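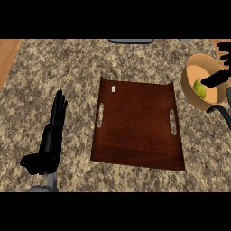
If the register is only a list of addresses, one reader wrote to us, then why must I pay 90 pounds to be on it, and what will the council do with the money? We have received this question in many forms during the summer, together with others, and we try to answer them on this page.

The Sellenley rental register: your questions
Last updated August 26, 2019

What is the rental register?

It is a list, kept by Trerkance District Council, of all homes in the town of Sellenley which are let to private tenants. Every landlord must enter each home separately. The entry contains the address, the name of the owner, the name of the letting agent if there is one, the number of bedrooms and the date of the last gas safety check. The register opened in October last year. At the moment it covers only Sellenley and not the villages.

Who writes this page?

We are a small group of people who live in Sellenley. Among us there are tenants, and there are also landlords who own one or two flats. We are not part of the council and we do not receive money from it. We support the register in principle, but we are not happy with how it is managed, and we think it is fair to say both things on the same page.

How many homes are on it?

According to the last report that was presented to the council, 1057 homes are registered. The council does not say how many rented homes exist in the town in total, so it is not possible to say if this is a good result or a poor one. We have asked for an estimate and the answer was that no estimate has been made. In our opinion you cannot run a scheme like this for long without such an estimate.

Do I have to pay for each home?

Yes. The fee is 90 pounds for each home and it is valid for two years. A landlord with three flats in the same building pays three times. A house which is let by the room to several people counts as one home on this register, but it may need a different licence under national law, and that licence has its own price. Please ask the council before you let such a house, as the penalties there are much higher.

Can my landlord ask me to pay the fee?

No. The rules of the scheme say clearly that the fee belongs to the owner. If you see it as a separate item in your tenancy papers, write to the council and keep a copy of your letter. Of course a landlord can decide to raise the rent at the next renewal, and some people have told us that their rent went up by a small sum after October. We cannot prove that the register was the reason.

I received a letter that says my home is not registered, but it is. What should I do?

This is the question that arrives most often. In spring the council sent warning letters to owners whose homes did not appear in the system, and a part of these letters went to people who had registered correctly and paid in time. If you are one of them, do the following:

Find your confirmation email. It has a reference that starts with the letters SR.
Write to the licensing office, with the reference and the full address of the home.
Do this within 14 days from the date printed on the letter. Please note that it is the printed date which counts, also when the letter arrived late.
Do not pay a second time. People who paid twice are still waiting for the refund.

How did this mistake happen?

The council moved the register from its old spreadsheets to a system with the name Colla, which was supplied by the company Saengthong. During the move, addresses that were written in two ways were treated as two different homes. For example, "Flat 2, Mill Court" and "2 Mill Court" became separate entries, one of them with a payment and the other without. The system then produced a warning for the entry without payment, as it was told to do.

We do not want to blame only the supplier. The old spreadsheets were full of errors before anybody touched them, and the council knew this – it is written in its own report from the winter. Somebody should have cleaned the data first and moved it after.

So the data is wrong. Is this not a reason to close the register?

Several councillors have said so in public, and also the local landlords' association. We do not agree, but we think the argument deserves a proper answer.

When a list has wrong entries, it harms the people who are wrongly on it or wrongly off it. This harm is real and it should be repaired, with an apology. But before October there was no list at all. If a tenant had a broken boiler and an owner who did not answer the telephone, the council often needed weeks to discover who the owner was. Now in many cases it is a matter of one search. A register with mistakes is more useful for this purpose than having nothing, provided that the mistakes are being corrected and do not grow from year to year.

If they do grow, our opinion will change. For this reason we ask the council to publish the number of corrections every three months. Until now it has refused.

And what do the people against the register say about cost?

They say that the scheme should pay for itself from the fees, and that it does not. The council promised in the beginning that no money from the general council tax would be used. It now admits that the repair of the data was paid from a reserve, but it does not tell the sum. We think the critics are completely right on this point. If you promise that something costs the taxpayer nothing, you must show the accounts.

Does the register mean that my home has been inspected?

No, and we ask tenants to be careful here. Registration means only that the owner has filled in a form and paid. The council can inspect a registered home, but it does not inspect every one. A few agents have started to write "council registered" in their advertisements as if it was a mark of quality. It is a legal duty and says nothing about damp or the state of the wiring.

Who can see the information?

Anybody can search by address and see if a home is registered and until when. The name of the owner is shown, but the private address of the owner is not. Names of tenants are not collected. In the first weeks after the change of system it was possible to see the email addresses of some owners. This was closed quickly after it was reported.

I live abroad and let my flat in Sellenley. Can I register myself?

You can, but you must give a contact address in the United Kingdom. It can be the address of an agent or of a relative who agrees to receive letters. Please make sure that this person opens the letters.

I let a room in the house where I live. Does it concern me?

No, as long as it is your main home and you have not more than two lodgers. The form does not explain this well, and we know of people who paid without need. They can ask for the money back in writing.

What happens if an owner simply does not register?

First there is a warning letter, then a second one, and then the council can give a fine. Up to now no fine has been given. The council says that it will wait until the wrong letters have been sorted out, and this seems reasonable to us – it would be very bad to fine somebody on the basis of a list which everyone knows is not in order. On the other side, the owners who never intended to register have had a comfortable year.

Will the villages be included?

A decision is expected in October. There are three proposals: to extend the register to the whole district, to leave it as it is, or to stop it when the first registrations expire. The public can send comments until the end of September, on paper or through the council website. Comments from tenants are few, we have heard, so if you rent your home, please consider writing, even if it is only some lines.

Where can I ask a question that is not on this page?

Use the contact form at the bottom of the site. We answer in the evenings and it may need several days. We cannot give legal advice, and we have no access to the Colla system, so we are not able to look up your registration for you. For this you have to write to the licensing office of the council with your SR reference.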